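Search the newsletter
Enter keyword
Go

December
By Dindo Aquino

Helping a rescue rabbit settle in

A good many of you have taken on a rabbit from us at Sindanell this autumn, and I can't tell you how cheering it is to get your letters (and the photographs of chewed skirting boards!). The question that keeps coming up is how long a new rabbit takes to feel at home, so I thought I would give it a bit of room this month.

The short answer is that it varies a great deal. My own old girl, Bokon, came to me at nearly 8 months old and spent her first 9 days behind the sofa, coming out only after dark to eat her hay and thump at me. I worried terribly. Then one evening I was lying on the rug with a book and felt a small wet nose on my ankle, and from then on she was never far from my feet.

So please don't rush it. Set the pen up in a corner of a room you really use, away from the television if you can manage it, and give your rabbit somewhere dark to hide with two ways out. Sit on the floor and get on with something quiet. Picking a rabbit up is the quickest way to undo a week of good work – most of them hate it, and would far sooner come to you.

Keep to whatever food the rabbit had with us for the first fortnight, and bring in anything new a pinch at a time. Hay should always be there, great heaps of it, and fresh water in a heavy bowl.

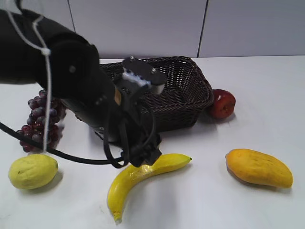 Treats are where most of us go wrong, and I include myself, as Bokon had me properly trained by her first spring. Rabbits adore anything sweet and will tell you they are starving five minutes after breakfast. A banana is the great favourite, and a slice as thin as a coin, once or twice a week, is plenty for a grown rabbit. Grapes are every bit as sugary, so cut one in half and call that the day's treat. A sprig of parsley or coriander goes down nearly as well in our house.

If your rabbit stops eating or leaves no droppings, ring your vet straight away, whatever the hour.

The next bonding afternoon is at Mirzaei Hall at 2, and there are 35 places, so do let me know if you are coming – and bring a towel.

Contact us | © Sindanell Rabbit Rescue | Back to top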